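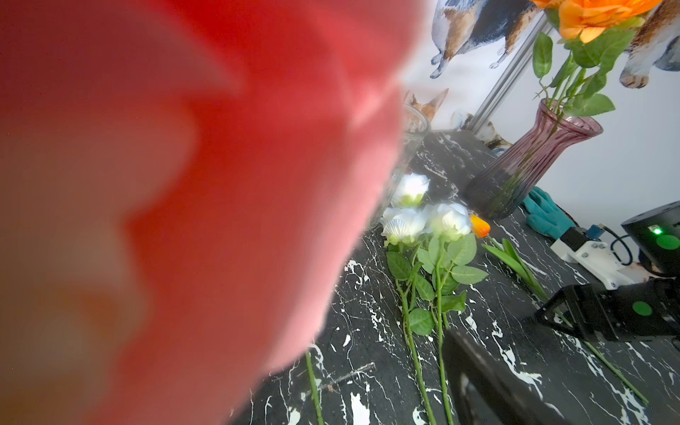 Quelle charge la sellette Clorkel peut-elle porter ?
La charge maximale est de 172 kg, plateau centré, pieds réglés et vis de colonne serrée. Cette valeur comprend l'armature, la terre, la planche de travail et le plateau tournant additionnel si vous en utilisez un.

Sellette de modelage Clorkel
Fabricant : Nakik
Usage : modelage en terre, plâtre direct, cire, petite taille de pierre tendre
Livraison en deux colis

Présentation

La Clorkel est une sellette à colonne destinée aux sculpteurs qui travaillent debout, sur des bustes, des têtes ou des figures en pied de petite taille. Elle se compose d'un piétement en acier à quatre branches, d'une colonne à crémaillère et d'un plateau tournant en hêtre lamellé. Le modèle existe depuis plusieurs années au catalogue Nakik. La version vendue actuellement se distingue de la précédente par la tête de colonne, plus large, et par le frein du plateau, qui se manœuvre maintenant au pied.

La rotation du plateau est douce et sans point dur. On peut le tourner d'une main en gardant l'ébauchoir dans l'autre, même avec une pièce lourde. Le frein n'est pas un verrou : il ralentit puis immobilise le plateau, mais une poussée franche le fait encore glisser. Pour la taille à la gradine ou à la râpe, il faut ajouter la goupille de blocage fournie.

Caractéristiques

Plateau : rond, hêtre lamellé huilé, diamètre 500 mm
Colonne : acier, crémaillère à 9 positions
Piétement : acier peint époxy gris, quatre branches démontables
Appui au sol : patins réglables en caoutchouc, ou roulettes à frein en option
Charge maximale : 172 kg
Frein : pédale, rappel par ressort
Disponibilité des pièces détachées : 7 ans après l'achat

La hauteur de travail

Le réglage se fait par crans. On desserre la vis latérale, on soulève la colonne par la poignée jusqu'au cran voulu, puis on resserre. L'opération se fait à vide ou avec une pièce légère. Avec une terre de grande taille sur le plateau, soit on règle avant de monter l'armature, soit on s'y met à deux.

Au cran le plus bas, la sellette convient à un travail assis sur tabouret haut. Au cran le plus haut, une tête grandeur nature arrive à hauteur des yeux pour la plupart des personnes. Beaucoup d'élèves règlent trop bas et modèlent en regardant le crâne par-dessus, ce qui donne des visages fuyants. En portrait, la ligne des yeux de la terre devrait se trouver au même niveau que celle du modèle, quitte à surélever ce dernier sur une estrade. 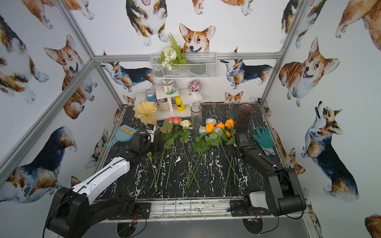

Pour un bas-relief, la question se pose autrement. Le plateau seul ne suffit pas, il faut un chevalet incliné ou une planche calée contre un dossier. Nakik fabrique pour cela le support Bezerra, qui se visse sous le plateau et tient une planche presque à la verticale. Il est vendu à part. Il se monte sur toutes les Clorkel de la version actuelle. Sur l'ancienne version, il faut repercer la platine, et nous ne le conseillons pas.

Fixer une armature

Le plateau est percé au centre et reçoit une potence standard à bride plate. Quatre inserts filetés permettent de visser la bride sans abîmer le bois. Les vis sont fournies, la potence ne l'est pas.

Si vous préférez garder l'armature sur une planche indépendante, pour pouvoir descendre la pièce et reprendre la sellette entre deux séances, prévoyez une planche en contreplaqué épais, protégée par deux couches de gomme-laque ou de vernis. Une planche brute boit l'eau de la terre, gondole, et la base de la pièce se fend. Posez deux tasseaux sous la planche : ils facilitent la prise des doigts au moment de la soulever, et l'air circule.

Pour une figure en pied, la potence extérieure reste la solution la plus sûre. Le fer entre dans le bas du dos et laisse les jambes libres, que l'on peut donc déplacer pendant l'esquisse. Pour un buste, un simple montant vertical avec un papillon de bois suspendu dans la tête suffit. Le papillon retient la masse du crâne, qui a tendance à descendre avec une terre souple.

Quelle terre, quel poids

On sous-estime souvent le poids d'une pièce en cours. Un buste avec épaules, monté plein, pèse bien plus lourd que la même pièce évidée avant cuisson. La Clorkel est prévue pour ce type de travail et ne bascule pas tant que la masse reste à l'aplomb de la colonne. Les compositions très déportées - un bras tendu, un animal en extension - demandent un contrepoids sur le plateau ou une pose de la planche légèrement décalée.

La cire et la plastiline ne posent pas de difficulté de poids. Le plâtre direct salit davantage : protégez la tête de colonne avec un film ou un vieux chiffon, car le plâtre tombé dans le roulement durcit et il faut ensuite tout démonter.

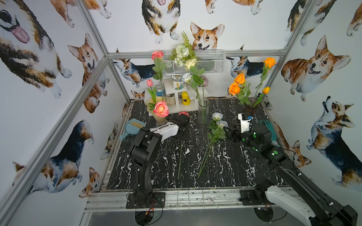 Roses blanches à longues tiges, plateau noir à motif marbré.

Montage

Le premier colis contient le piétement et la colonne, le second le plateau et la visserie. Comptez un moment tranquille, au sol, sur une couverture.

Assemblez les quatre branches sur le moyeu sans serrer complètement. Retournez l'ensemble, posez-le sur un sol plan, réglez les patins, puis serrez en croix. Engagez la colonne avec la crémaillère face à la vis latérale. Posez la tête de colonne, graissez légèrement le roulement avec la dose fournie, puis vissez le plateau. La pédale de frein se monte en dernier. Son câble doit rester souple quand la pédale est relevée ; s'il est tendu, le plateau frotte en permanence.

Une clé à six pans et une clé plate sont dans le sachet. Un niveau à bulle est utile et n'est pas fourni.

Patins ou roulettes

Les patins sont montés d'origine. Ils conviennent à un atelier où la sellette reste en place. Les roulettes, en option, sont pratiques dans une salle de cours où l'on range le soir. Elles relèvent la hauteur totale de quelques centimètres et enlèvent un peu de stabilité à pleine charge. Sur un sol carrelé avec des joints creux, elles accrochent. Nous ne livrons pas de jeu mixte.

Entretien

Le plateau est huilé, pas verni. Passez une éponge à peine humide en fin de séance et laissez sécher à l'air. Une fois par an, poncez au grain fin et repassez une couche d'huile dure. Les taches d'engobe ou d'oxyde partent mal, c'est normal sur ce type de bois.

La crémaillère se nettoie à la brosse sèche. Pas de dégraissant sur la peinture époxy. Si la colonne devient dure à monter, la cause est presque toujours de la terre sèche dans les crans du bas. Le roulement de tête se graisse quand il commence à faire du bruit, avec une graisse ordinaire pour roulements.

Différences avec la Gurum

La Gurum est l'autre sellette du catalogue Nakik. Elle est moins chère, plus légère, avec un trépied en bois et un plateau carré. Elle convient à l'esquisse, aux petites figures et aux ateliers où chacun emporte son matériel. Elle n'a ni frein ni crémaillère : la hauteur se règle par une vis centrale, lentement, mais sans crans, donc à la hauteur exacte que l'on veut. Certains la préfèrent pour cette raison.

Pour la terre en grandeur nature, prenez la Clorkel. Pour la taille de pierre dure, ni l'une ni l'autre ne convient, il faut une selle de tailleur fixe et lourde. Les vibrations de la massette finissent par marquer le roulement, et la garantie ne couvre pas cet usage. 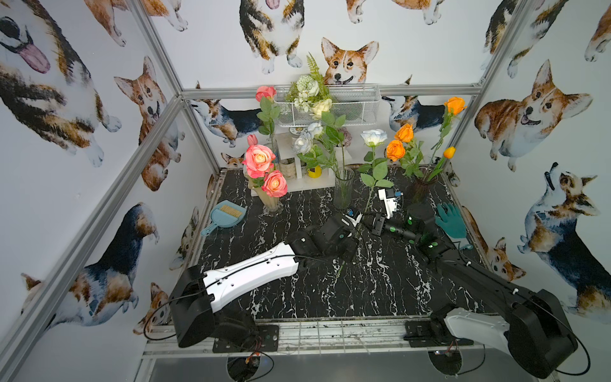
Selon un avis reçu en novembre, la pédale de frein est placée trop près d'une des branches et on la cherche du pied quand on porte de grosses chaussures d'atelier. Le même avis signale que le plateau tourne très bien sous une tête en terre chamottée, et regrette que la goupille de blocage ne soit pas attachée par une chaînette.

La position de la pédale peut être changée. Desserrez le collier sous la tête de colonne, tournez-le d'un quart de tour et resserrez, en vérifiant ensuite que le câble ne touche pas la crémaillère. Pour la goupille, n'importe quelle cordelette fait l'affaire, et la platine comporte un trou libre où la nouer. Les goupilles de rechange sont vendues à l'unité.

Contenu de la livraison

Piétement quatre branches et moyeu
Colonne à crémaillère avec poignée
Tête de colonne et roulement
Plateau en hêtre lamellé avec inserts
Pédale, câble et collier
Goupille de blocage
Quatre patins réglables
Visserie, deux clés, dose de graisse
Notice en français

Options et pièces

Jeu de quatre roulettes à frein
Support de bas-relief Bezerra
Plateau de remplacement
Câble de frein
Goupille de blocage
Potence à bride plate, petite ou grande

Commande et retour

Les commandes passées avant midi partent le jour même si l'article est en stock. Le transporteur livre au pied de l'immeuble, pas à l'étage. Le colis du piétement est lourd, prévoyez de l'aide pour l'escalier. Ouvrez les deux colis devant le livreur et notez toute trace de choc sur le bon, en particulier sur le chant du plateau.

Une sellette montée peut être reprise si elle n'a pas servi. Le plateau ne doit porter aucune marque de terre ni de vis. Les frais de retour sont à la charge de l'acheteur, sauf erreur de notre part. Les écoles et les ateliers collectifs peuvent demander un devis par le formulaire de contact en précisant le nombre de postes et le type de sol.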